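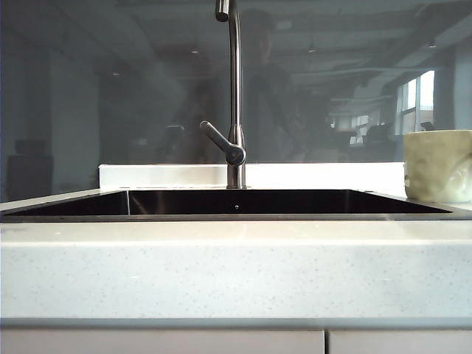 Shared Kitchen and Common Room: Minutes of the May Meeting

Present: Jadwiga Sowa (chair), Leszek Ostrowski, Teresa Sikora, Jolanta Szulc, Anneli Ruotsalainen (minutes), and a very good turnout of members, several of whom came straight from work and were glad of the soup. Thank you to everyone who brought a bowl home to wash after the one under the heater was discovered.

Apologies: received from the Śliwiński household, who are away visiting grandchildren and asked that their vote on the shelf paper be recorded as "whatever Teresa likes."

The chair opened the meeting at 6:40 p.m. and welcomed everybody, in particular the new neighbours from the Plevau end of the building, who had not been to one of these evenings before and were promised it would be short. (It was not especially short, and the chair has asked me to record her thanks for their patience.)

1. Minutes of the last meeting

Read and accepted, with one correction. Under the garden item, the colour agreed for the gate was green and not grey. Leszek had bought grey. He has kindly said he can use it on his own fence.

2. The sink and the tap

Leszek spoke first, as he has been the one dealing with the plumber. The new tall gooseneck tap is in, with its single lever, and most people said they liked it very much once they had got used to it. Jolanta was pleased that the big stockpot now goes under the spout without being tipped, and told us at some length about the old arrangement and what it did to her sleeves, which brought back memories for a good many of us.

There was some talk about which way to push the lever. Leszek will ask the plumber to go over it with anyone who is interested when he comes back to look at the pressure, which several members feel is a touch strong for rinsing berries. Teresa asked that people open it gently in the meantime and give the deck behind the sink a wipe when they are done, that strip at the back being where the water likes to sit.

The plumber's invoice came to $277, including the call-out. Moved by Jolanta that it be paid, seconded by Teresa. Carried.

A member asked whether we might have a second drying rack. The feeling of the meeting was that the pale speckled counter looks its best with as little on it as possible, and that a rack which can be folded and put away in one of the white cupboards below would suit everyone. Teresa offered to look for one and was given up to $73 to spend. She thinks she can do it for less and has her eye on something at the Predau shop, where she gets her jam jars.

3. Care of the counter

Anneli (that is, me) reported on the cleaning question left over from last time. The advice we were given by the fitter is to use warm water, a drop of dish soap and a soft cloth, and to dry it afterward. No scouring pads, please, and no bleach. Turmeric was mentioned with feeling. If something does spill, get to it while it is fresh, and if it leaves a mark come and tell me. I promise I won't be cross, I would simply like to know before it has had a weekend to settle in.

We also went over hot pans. There are cork mats in the second drawer down and we would like them used every time, even for a quick minute while you look for the lid. Jolanta has been sewing quilted ones from her scrap basket and has nine finished already, in all sorts of colours. She passed them around the table and they were much admired. Anyone with cotton remnants to spare is asked to leave them with her.

4. The glass behind the tap 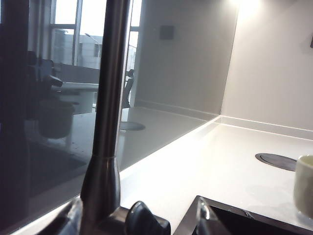
Minutes kept for the House and Kitchen Group

This item took rather longer than the chair had allowed for. The glossy grey glass along the back of the counter and around the corner is a handsome thing, and on a bright day it gives you the window and the table and chairs all over again, which makes the room feel a good deal bigger than it is. Jadwiga said she stands at the sink now and watches the street lamp outside without turning her head, and she would not go back to tile for anything.

The trouble, of course, is that it shows everything. Fingerprints, steam, tomato. Leszek had been asked to try a few products and report, and he did so with his usual thoroughness. The Proredix spray that was left over from the hallway mirrors did not win many friends because of the smell. Plain water with a splash of white vinegar, wiped off with a dry microfibre cloth, got the most favourable comments, and it costs next to nothing. He demonstrated on a dinner plate.

Agreed as follows. Whoever cooks gives the glass a wipe before leaving, top to bottom, finishing with a dry cloth. The vinegar bottle will be labelled in large letters, following the incident with the salad. The cloths for the glass are to be kept apart from the dishcloths, and Teresa will stitch a blue loop on each so that there can be no mistake. They should be washed without fabric softener, which leaves a film.

One of our new neighbours asked whether the children's drawings could be taped to the glass. After a sympathetic discussion it was decided that the drawings should go on the corkboard by the door, where there is more room for them and they won't get splashed. Jadwiga will clear the board of last year's notices this week, so please rescue anything you are fond of.

5. Around the table

Jolanta raised the matter of the chairs, which have been drifting. She asks that they be tucked in at the end of the evening so that the early risers are not feeling their way through them before the kettle is on. Agreed warmly, particularly by the early risers.

A few members would like seat cushions for the longer suppers. The chair was sympathetic, having sat through the longer suppers herself, and it was left to Jolanta and Teresa to bring samples next time. Fabric should be something that goes in the machine at 40 degrees and comes out looking more or less as it went in.

The round bin is to be emptied each night by the last cook, whether it is full or not. Liners are kept on the shelf with the candles. Organics go out to the green cart in the yard, and Leszek reminded us that tea bags with a staple in them do not count as organics.

6. The counter by the corner
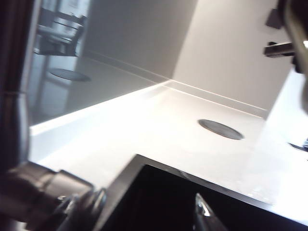
The corner stretch, with the round grey cover that sits flush in the counter.

We had a long and friendly conversation about what should live in this part of the kitchen. Anneli would like it kept for rolling out dough, there being a good clear run of it and a low upstand at the back to stop the flour going down the wall. Leszek had hoped for a permanent home for the coffee grinder. Teresa suggested a fruit bowl, and then withdrew the suggestion when reminded of the pears.

In the end it was agreed to keep the corner clear from day to day. Appliances may come out when they are wanted and go back in the cupboard afterward. The grinder is to have the shelf nearest the kettle, at Leszek's request, and he says he is content with that.

Everyone is asked to keep the round cover clean and not to stand a pot or a wet board on top of it. Crumbs and sugar collect around the rim, and a dry pastry brush gets them out nicely. There is one hanging inside the cupboard door for the purpose, with a red handle, and it is not to be used for egg wash.

The plain wall on that side was also discussed. Jadwiga has a framed print of lemons that she would be happy to lend. Others favoured a clock. As we could not settle it, the wall will stay as it is until the next meeting, and members are invited to bring a picture or a suggestion along.

7. Money

Leszek reported that the kitchen tin stands at around $125 once the plumber is paid, which he described as comfortable if we are sensible about butter. The monthly contribution stays the same. Would those who took a jar of honey at the last supper and meant to put something in the tin please do so. There is no hurry and no list.

8. The next supper

Teresa will cook, with help from whoever likes to chop. The menu is likely to be mushroom and barley soup, rye bread and a rhubarb crumble, the rhubarb having come on beautifully. Please let her know about allergies beforehand. Bring your own napkin if you can. Doors open at 5:30 p.m. and we will try to eat by six.

9. Other business

A cake tin with a dented lid has been in the cupboard under the sink since the winter. If it belongs to you, please claim it from Jadwiga.

Thanks were given to Jolanta for the quilted mats, to Leszek for his patience with the plumber, and to the Plevau neighbours for the poppyseed roll, of which the minute-taker had two slices.

The meeting closed at 8:15 p.m. and the dishes were done by 8:40.

Minutes taken by Anneli Ruotsalainen. Corrections to me before the supper, please, on paper if possible.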